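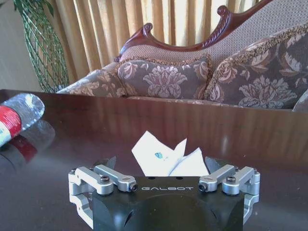
Wem gehört das Rezept?

Magazin > Essen > Meinung

Januar, von Lakshmi Kandasamy

Drucken | Per E-Mail senden

In Bisutberg kostet ein Teller Sambar jetzt 22 Euro. Auf der Karte im Utgate heißt er »Linseneintopf nach Art des Hauses«. Südindien kommt darin nicht vor.

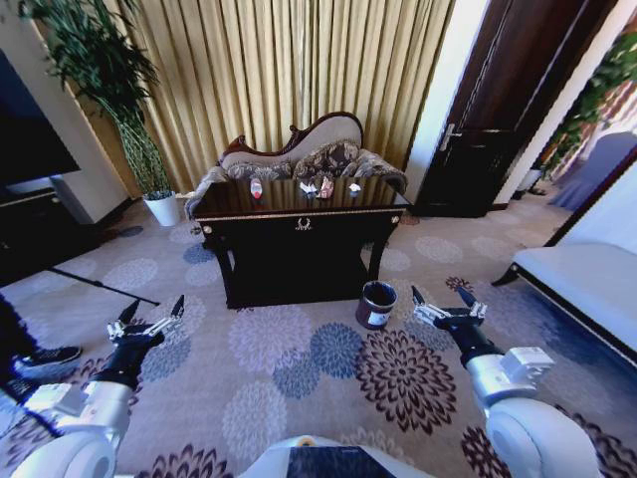
Darf ein Restaurant fremde Gerichte kochen? Natürlich darf es das, es soll nur die Herkunft auf die Karte schreiben.

Karthikeyan Namboodiri hat 36 Jahre lang für Hochzeiten gekocht, manchmal für 400 Gäste. Seine Gewürzmischung kennt neun Zutaten – aufgeschrieben hat er sie nie.
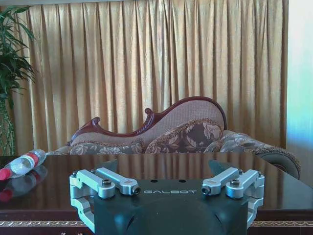 Wer von solchen Köchen lernt, sollte sie nennen und bezahlen. Eine Zeile auf der Speisekarte wäre ein Anfang.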